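News from the Pit Wall

Well, the paperwork is signed and I can finally stop dodging questions in the grocery store. Gillby Racing is moving up to the Milum Late Model Series next season, with two cars, and Radoslava Charvát will be in one of them!

If you've watched her at all this summer you know why I'm grinning. She came to us with a borrowed helmet and almost no oval time, and by October she was running nose to tail with people who've been at it since before she could drive. The other seat goes to Jolien Dijkstra, who stays with us for another year and has already asked (twice in one phone call) whether she can keep the orange stripe. Yes, Jolien, you can keep the stripe.

Warer is coming along as our main backer, and Timmermans will go on looking after the hauler. The opener is an 80-lap race, a good bit longer than anything we did this year, so Nele Claeys is rethinking how we handle tires from scratch. She was still at her desk at 8 p.m. when I left last night, with fuel numbers on one screen and a cold slice of pizza on the other side of the keyboard. I'm a little scared of her spreadsheet.

We'll be testing before the holidays if the weather holds, and I'd love to open one of those days to members. Bring ear protection and a folding chair, and be nice to Lies Kuipers at the gate, she has a long list to get through. Spots will go up on the members' page first, so keep an eye on it.

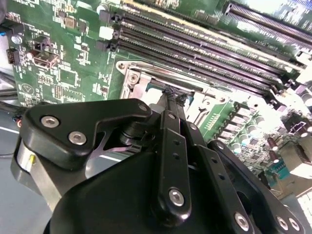 Desktop computer motherboard 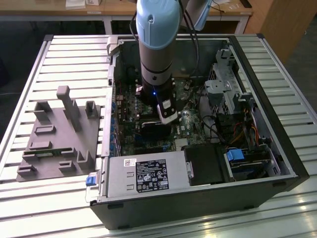
Team Shirts and Caps

Kavitha Bangera is taking orders for next year's shirts until the end of the month. Same fit as before, new sponsor on the back. Caps come in one size only, and she still has a few of the old ones if you'd like a spare for the garage.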